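La mesa de la tía Perla

Bueno, pues resulta que a mí me tocó la mesa. A mi primo Braulio le tocó el coche, a mi hermana las joyas (dos anillos y un broche con la aguja torcida, tampoco se crean), y a mí, Yesenia Cisneros, la sobrina que vive en un departamento donde no cabe ni un perchero, la mesa cuadrada de la tía Perla Manríquez. Con todo lo que tuviera encima. Así venía escrito, con su letra picuda: «la mesa y lo que tenga encima el día que la recojan».

El notario Montes lo leyó dos veces. Braulio se rió tanto que le dio tos.

—Ya puedes rezar para que haya dejado encima la chequera —me dijo en el pasillo.

No había dejado la chequera. Yo ya lo sabía, porque conocía aquella mesa desde niña y nunca, jamás, le vi la madera entera. La tía ponía cosas. Iba por la casa, agarraba algo, lo miraba un rato y lo ponía en la mesa, y ahí se quedaba hasta que encontraba otra cosa que le gustara más. Si le preguntabas te decía que estaba pensando. Mi mamá, que es de las que pasan el trapo hasta por dentro de los cajones, no lo soportaba. Una Navidad se la ordenó toda mientras la tía dormía la siesta, y estuvieron sin hablarse hasta septiembre.

Fui por ella con la camioneta de Li-hua Huang, mi vecina del 151, que tiene una mudanza pequeñita con el nombre Gamell pintado en la puerta (era del dueño anterior y le dio pereza borrarlo). Cobraba 500 por el viaje, escaleras incluidas, y a mí me lo dejó a cambio de que le cuidara el gato en vacaciones. Un gatazo con muy mal carácter, ya les contaré otro día.

—¿Y qué hacemos con lo de arriba? —preguntó Li-hua cuando entramos—. ¿Caja?

Le dije que caja sí, pero que me dejara ver primero. Porque yo tenía una idea metida en la cabeza, una tontería. La tía, cuando yo era chica, jugaba conmigo a dejar recados con objetos. Una cuchara boca abajo quería decir que había sopa. Un zapato en la silla, que se había ido a misa y volvía tarde. Una vez dejó tres botones y un dedal, y me pasé la tarde entera descifrándolo, y cuando llegó me dijo que se le había caído el costurero. Nos reímos hasta llorar. Pero las otras veces sí eran recados, ¿eh? Así que me quedé ahí parada delante de la mesa con la caja vacía en los brazos, leyendo.

La bolita naranja en la charola verde: eso era fácil, era yo. De niña no comía otra cosa que mandarinas, y ella me decía Mandarina delante de todo el mundo, hasta de mis novios. El plátano amarillo, Braulio, por flaco y por doblado. El vasito blanco de papel tenía que ser mi mamá, que en casa de su hermana no quería beber en las tazas por si acaso. 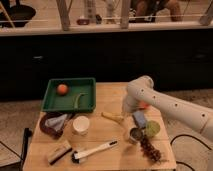 Lo del trapo arrugado en el plato café me costó más. Le di vueltas un buen rato, y Li-hua, que ya había enrollado la alfombra y bajado las dos sillas, se sentó en el escalón a comerse un pan.

—Tu tía comía y no lavaba —dijo.

—Mi tía no dejaba un plato así por dejarlo.

—Todo el mundo deja un plato así por dejarlo, Yesenia.

Puede ser. Pero el plato se salía del borde, estaba medio ladeado, y me acordé de algo que ella hacía cuando se enojaba conmigo: empujaba las cosas poquito a poco hacia la orilla, con un dedo, mirándome, hasta que yo pedía perdón. Nunca dejó caer nada. Ni una vez. Y yo llevaba desde el entierro del tío sin ir a verla, entre el trabajo en Prestgate, los turnos, que si el camión, que si el mes que viene sin falta. Ella no me lo reclamó por teléfono. Me preguntaba si comía bien.

Así que estiré la mano y empujé el plato hacia adentro, despacito. Y dije perdón, tía. En voz alta, con Li-hua ahí masticando, qué vergüenza.

Li-hua no dijo nada. Se sacudió las migas, cerró la puerta de la calle para que no entrara el aire y me ayudó a envolver todo en periódico, cosa por cosa, sin preguntarme cuál valía y cuál no. En cada bultito escribí en qué parte de la mesa iba. Ella me dictaba: atrás a la izquierda, adelante, esquina derecha. Tardamos muchísimo más de lo que se tarda en vaciar una mesa.

Ahora la tengo en la sala, que es también el comedor y también donde plancho. Para llegar a la ventana hay que pasar de lado. La armé igualita la primera noche, con los papelitos en la mano, menos el plato, que lo puse bien adentro. Braulio vino el domingo pasado a cenar y cenamos en el sofá con los platos en las rodillas.

—¿Y yo cuál soy? —me preguntó, porque mi mamá ya le había ido con el cuento.

Le dije que el plátano. Se quedó mirándolo, muy serio, y luego lo movió un poquito para que quedara más cerca de la bolita naranja.

—Ahí —dijo—. ¿Hay más arroz?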